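# Cellura-Pinzas: ficha de datos y notas de uso

Comparativa en simulación de dos pinzas de dedos paralelos, con cámara de muñeca. Versión de trabajo, publicada en julio. Léase entera antes de entrenar nada con esto, sobre todo el apartado de limitaciones.

## Qué contiene

- 2,831 episodios de agarre, todos simulados.
- 72 objetos, la mayoría de cocina y alimentación.
- Dos modelos de pinza: Moltberg (dedos rectos, apertura ancha) y Stetsiuk (dedos cortos, apertura estrecha).
- Dos controladores: posición pura y posición con límite de fuerza.
- Vídeo de la cámara de muñeca, estados articulares y una etiqueta de éxito por episodio.

No hay episodios reales. Lo repito porque la primera versión de este README hablaba de "escenarios domésticos" y recibimos varias consultas de gente que había entendido otra cosa.

## Por qué existe

El proyecto empezó con una afirmación que circulaba en el grupo: que la pinza Moltberg agarraba mejor los objetos redondeados y que bastaba con cambiar de pinza para dejar de tocar el controlador. Yo no me lo creía y sigo creyéndomelo a medias. Las pruebas en las que se apoyaba usaban siempre la misma posición inicial, con los objetos bien separados y la cámara lejos. En esas condiciones casi cualquier cosa con dos dedos funciona.

Lo que se hizo fue repetir la comparación con posiciones iniciales variadas, objetos cerca de la muñeca y muebles alrededor. Las diferencias entre pinzas se encogieron bastante. Las diferencias entre controladores, menos de lo que yo esperaba, y eso tampoco me cuadra del todo.

## La cámara de muñeca

Va montada detrás de los dedos y ve parte del propio mecanismo. Sobre el papel es una ventaja, ya que el modelo siempre sabe dónde tiene la pinza. En la práctica, un objeto grande pegado a la cámara se come buena parte de la vista y lo que queda detrás hay que adivinarlo entre piezas negras.
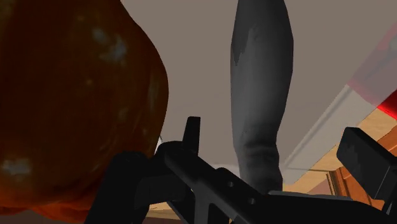 **Responsable de la simulación y mantenimiento del conjunto de datos**
Proyecto Cellura

Con el objeto anaranjado tan cerca, casi todo el lado izquierdo se pierde. El cuerpo gris alargado del fondo tiene el extremo inferior en parte oculto por la pinza, que es justo la clase de información que un detector necesita para estimar el largo. Quien entrene con recorte central debería mirar primero unas cuantas vistas de este tipo y decidir si de verdad quiere recortar.

También conviene fijarse en el sombreado. La pinza sale en negro y gris carbón, muy plana, y la pared o techo es de un tono uniforme sin textura. Un modelo puede aprender a separar pinza y fondo con una facilidad que no tendrá fuera del simulador. He leído más de una vez que esto "se arregla con aleatorización de texturas". Puede ser. Nosotros no lo hemos comprobado y, por tanto, no lo afirmamos.

## Formato

Cada episodio es una carpeta con:

- `video`: secuencia de la cámara de muñeca.
- `estado`: posiciones y velocidades articulares, apertura de la pinza.
- `meta`: pinza, controlador, objeto, semilla.
- `exito`: 0 o 1.

Las carpetas se cargan con el lector de Plillisel o con cualquier script propio; no hay nada exótico dentro. Si el campo `controlador` aparece vacío, el episodio es de la primera tanda y corresponde a posición pura.

## Cómo se etiquetó el éxito

Un episodio cuenta como éxito si el objeto sigue entre los dedos al terminar la elevación. El criterio es pobre. No distingue entre un agarre firme y uno que aguanta por el rozamiento generoso del simulador, y con objetos blandos el modelo de contacto es directamente optimista.

Revisamos a mano 700 episodios. En las discrepancias mandó la revisión manual. El resto lleva solo la etiqueta automática, así que quien necesite etiquetas fiables debería filtrar por `revisado = 1`.

## Limitaciones conocidas

- Los valores de rozamiento no están calibrados con ninguna pinza física.
- El límite de fuerza se aplica en el dedo motriz. En el otro se supone simetría, que es mucho suponer.
- La pinza Stetsiuk tiene menos episodios con objetos anchos: muchos no le caben y se descartaron antes de grabar. Comparar tasas globales entre las dos pinzas sin corregir esto da un resultado bonito y falso.
- Hay superficies translúcidas en algunos fondos. Si usáis profundidad estimada, dan problemas.
- Un solo simulador.

## Usos que no recomendamos

Elegir qué pinza comprar. Publicar una tabla con un ganador. Ajustar umbrales de fuerza para un robot que vaya a trabajar cerca de personas.

## Pendiente

Para la próxima versión queremos añadir 1,000 episodios con la cámara desplazada hacia un lado, a ver cuánto se recupera de lo que ahora tapa la pinza. Falta además repetir la tanda de posición pura con el registro corregido. Las incidencias se revisan los jueves.

Compartido 72 veces · 3 comentarios

Contacto: a través del formulario del proyecto Cellura | © Cellura | Volver arriba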